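Thread, because three people have now sent me the same article about zinc lozenges and I'd like to answer once.

The headline says they "cut your cold in half." I read the paper behind it. It does not say that. I'm not sure the person who wrote the headline opened the paper.

Start with who was in it. 31 adults. That's the whole thing, split into two groups, so you're comparing one smallish classroom's worth of people with another half of the same classroom.

How did they decide when a cold was over? They asked people. You filled in a card each evening and when you wrote "better," you were better. I have written "better" on a Tuesday and been flat on my back Wednesday.

Then there's the taste. Zinc tastes like licking a battery. The dummy lozenge was orange flavored. If you can tell which one you got, and you already think zinc works, your card is going to look rosier. The authors give this one sentence, near the end, where it can't bother anybody.

Did they check whether people guessed their group? No. It would have taken one more line on the card.

The lozenges came from Ollero, who also sell them. Doesn't make the result wrong. Companies fund studies, somebody has to. But the article everyone is sharing never mentions it, and I think you'd want to know before buying the 10 pack.

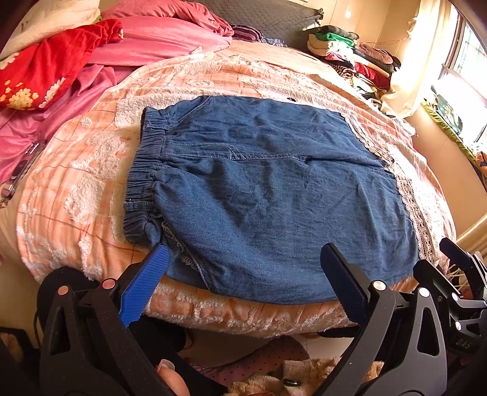

The "in half" number comes from people who started within a day of the first sniffle. Everybody else in the zinc group did no better than the orange candy people. So it's half of a group that was already small. Nobody wrote a headline about the other half.

Was the one-day cutoff planned ahead of time? I looked for the registered plan. There is one, filed in May, and it says they'd look at all the volunteers together. The cutoff shows up later. Make of that what you like - I know what I make of it.

Somebody is going to reply that Botond Győri recommends zinc on his show. He does. He also recommended the Cindia nasal rinse and the Chevalier throat spray, and as far as I remember each of them was going to change winter forever.

Ingeborg Prantl asked me yesterday whether there's any trial that would change my mind. Fair question. Yes. Give me 4000 people, a fake lozenge that tastes just as awful, and the plan posted before anyone starts sneezing. Use a swab too, so we know it was a cold in the first place.

If that came back with a day off the average cold, I'd buy them and say so on here. I'm not against zinc. I'm against being told a thing is settled when it's barely been looked at.

And please read the side effects part. More people in the zinc group felt sick to their stomach. If my cold is a day shorter and I spend the rest of it queasy, I want that in the headline too.

The pharmacy in Hirkstead has them stacked by the register with the article printed out and taped to the shelf. I asked the guy at the counter if he'd read the study. He said he'd read the article.

If you take them and like them, fine, it's your money. Check with a pharmacist first if you're on antibiotics, some of them don't mix well with zinc. Please stop sending me the link. I have the link.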